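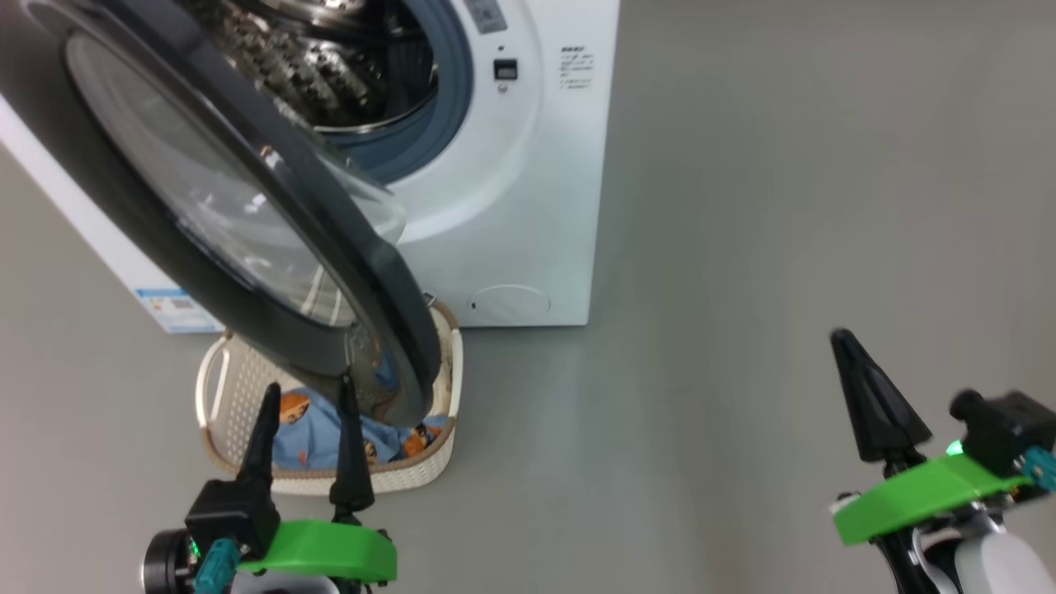
Fig. 1. Washer with the door open, basket on the floor underneath.

Session 7 — Doors, hinges and patience

Welcome back, everyone, and please do bring a mug, the shop is cold until February is over. Tonight we stay with the washer, the one job in the Hulau build that seems to teach people the most. A door like this swings on a fixed hinge, so your fingertips have to travel along an arc. Pull straight back and you are fighting the hinge — and the hinge will win.

Start with the arm speed at 20 percent and leave it there until the path looks right. Keep the basket in the same spot between runs, and write down where that spot is (masking tape on the floor is fine, I use it all the time at home). Both fingers should meet the ring of the door before you ask the wrist to do anything at all.

Fig. 2. Fingers at the lower edge of the door ring. 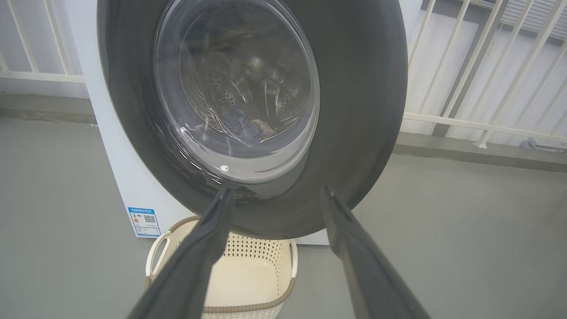
Dale Fehr: I'd add that you should check your finger mounts before each set of runs. Mine worked loose after 14 pulls, and I spent a whole evening blaming the code.

For next time: bring your log sheets, and read the Grernden notes up to page 56.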